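How Does a Boat Climb a Hill?

Have you ever looked at a canal boat and wondered how on earth it gets from the bottom of a valley to the top? Boats don't have legs, after all, and water likes to run downhill and stay there! Well, pull up a cushion, because the answer is one of my very favorite things about traveling on the water, and I could talk about it until supper gets cold.

The secret is called a lock. It is a bit like a giant bathtub with a gate at each end, and it works like an elevator for boats. My friend Itzel Serrano and I spent most of July on a little green boat called Ukance, puttering along from Mutgate to Orley, and we went up and down in so many locks that my arms ached (in a nice way).

Let's pretend you are on board with us and we want to go up. First we steer in through the bottom gate, nice and slow, and somebody closes it behind us. The walls look very tall from down there, and they are usually green and slimy, so keep your fingers inside the boat!

Next, a little door called a paddle is opened at the top end. In comes the water from the higher part of the canal, swirling and gurgling, and up goes the boat. When the water inside is level with the water ahead, the top gate can be pushed open, and off we go. There is no engine doing the lifting at all. The water does all the work by itself.
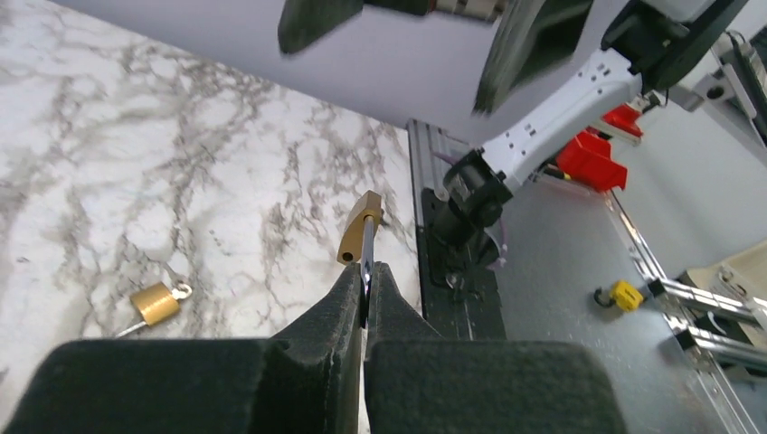
A brass padlock, and a key with a brass-colored head.

Now, you may be thinking that a lock is something you open with a key, and you are quite right, that is a lock too! The two share a name because both have to do with shutting things up tight. A padlock keeps a cupboard or a gate shut, and a canal lock shuts in water.

Going down is the same trick backward. You float in at the top, close the gate, let the water out at the bottom, and sink gently until you can sail out below. At Orley there are 7 locks in a row, like a staircase, and it took us the whole morning and 2 packets of cookies to get through them.

If you would like to try it at home, ask a grown-up for a deep dish and a toy boat. Put the boat in the dish, pour in water from a pitcher, and watch it rise.

Nyokabi Rotich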